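Devwood Small Electrical and Battery Drop-off: Frequently Asked Questions
Last updated June 2022

What can I bring?
Anything with a plug, a battery or a cable that one person can carry. Kettles, toasters, phones, printers and power tools are all fine. Fridges and air conditioners go to the Gilmartin transfer station.

Is there a charge?
Residents can drop off up to 11 items per visit at no cost. After that it's $4 an item.

Do I need to take things apart first?
Please don't. Loose boards and leads are accepted if you already have them, but whole items are easier for us to process. 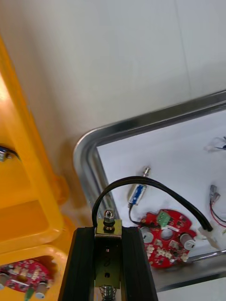

Bok-nam Yeom wrote to ask whether the limit applies to each household or each car, as she shares a ute with her neighbours. It's per household. Bring something showing each address and tell the attendant when you pull in.

What about batteries?
Remove them if they come out without tools and put clear tape over the terminals. Swollen or leaking batteries should be handed to staff – don't leave them on the counter. Car batteries go to the Stitia depot.

Will you wipe my computer?
No. Erase your data before you come, or take out the drive and keep it.

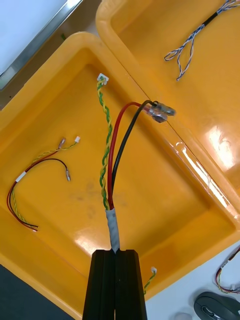 Can I drop off old extension cords and phone chargers?
Cords and chargers of any age are accepted, working or not. Coil each one and tie it so they don't tangle. A bag of cords counts as one item.

Who do I contact about a large load?
Ring Terence Cheetham at the Devwood office on extension 62. Schools and businesses need to book seven days ahead.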